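Section 6: Setting Up Your Aditent Countertop Dehydrator

Caring for the Marble-Pattern Mat and Choosing a Spot

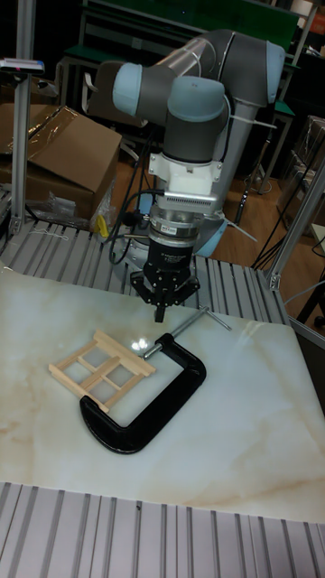 Before you plug anything in, please take a few minutes to read this section all the way through. We know it's tempting to load up the trays and get those apple slices going (we've done it ourselves!), but a dehydrator runs for many hours at a stretch, and a little care at the start saves you from having to move a warm, full machine halfway through the night.

You'll need a level countertop or a sturdy table, a grounded wall outlet, a soft cloth, and some mild dish soap. If you bought the Kaplan tray set as well, keep it in its box for now. Those trays go in at the end.

Choosing a spot

1. Pick a surface that is flat and doesn't wobble. Press down on each corner with your palm. If the table rocks, slip a folded piece of card under the short leg or choose another place.

2. Leave 6 inches of open space behind the dehydrator and on both sides. The fan draws air in at the back and pushes it out through the front vents, and it will work harder and get louder if it's pushed up against a wall.

3. Check what is overhead. Warm, moist air rises out of the machine during the first couple of hours, especially with tomatoes or melon, and over time it can swell the bottom edge of a wooden cabinet. If a cabinet is all you've got, pull the machine forward to the front of the counter while it's running.

4. Think about the noise, too. It's a steady hum, much like a bathroom fan, and most people stop noticing it, but you may not want it on the other side of a bedroom wall.

CAUTION: Do not set the dehydrator on carpet, on a bed, or on a stovetop, even when the burners are off.

Laying the mat

1. Unroll the mat and let it rest flat overnight. If the ends keep curling up, roll it loosely the other way for a few minutes and try again. Heavy cookbooks on the corners do the trick nicely.

2. Wipe the countertop with a damp cloth and dry it well. Crumbs left under the mat will make little bumps that you'll feel every time you slide a tray out.

3. Lay the mat with the printed side up and the grippy side down. Smooth it from the middle toward the edges.

4. Set the dehydrator in the center of the mat so that all four feet rest on it.

Note: The mat handles warmth, drips, and fruit juice very well, but please don't cut on it or put a hot pan on it. Turmeric and beet juice will stain if they sit, so wipe those up as you go. A paste of baking soda and water, left on for 9 minutes and rinsed away, lifts most of what's left behind.

First run (empty)

Every new machine needs one run without food in it. You may notice a faint smell while this is going on. It's harmless and it fades, but do open a window if you can.

1. Take out all the packing paper, including the sheet tucked behind the back panel. It's easy to miss.

2. Wash the trays in warm soapy water, rinse them, and dry them completely. The trays are not dishwasher safe.

3. Slide the trays in and close the door until you hear it click.

4. Plug in the machine, set the dial to Medium, and turn the timer to one hour.

5. When the timer rings, switch the machine off at the dial, unplug it, and let it cool with the door open.

CAUTION: The inside walls stay hot after the fan stops. Keep small hands away until everything has cooled down.

Loading your first batch

Our recipe tester, Saadet Erdem, always suggests starting with apples. They're inexpensive and forgiving, and the whole kitchen smells wonderful.

1. Core the apples and slice them evenly, as thick as two stacked quarters. Uneven slices are the usual cause of a batch that's leathery in one corner and still damp in another.

2. Dip the slices in water with a squeeze of lemon if you'd like them to stay pale, then pat them dry.

3. Arrange them in a single layer with a little room between them.

4. Set the dial to Medium and the timer to 6 hours. Swap the top and bottom trays halfway through.

5. Let a slice cool before you test it. It should bend without any moisture beading up along the fold. If it isn't there yet, add another hour and check again.

Note: Thicker slices, or a rainy week, can stretch the time to as much as 11 hours. Go by the feel of the fruit and don't worry too much about the clock.

For herbs, jerky, and fruit leather, turn to Section 7. Replacement mats are sold under part number 428 from the Nernton parts desk.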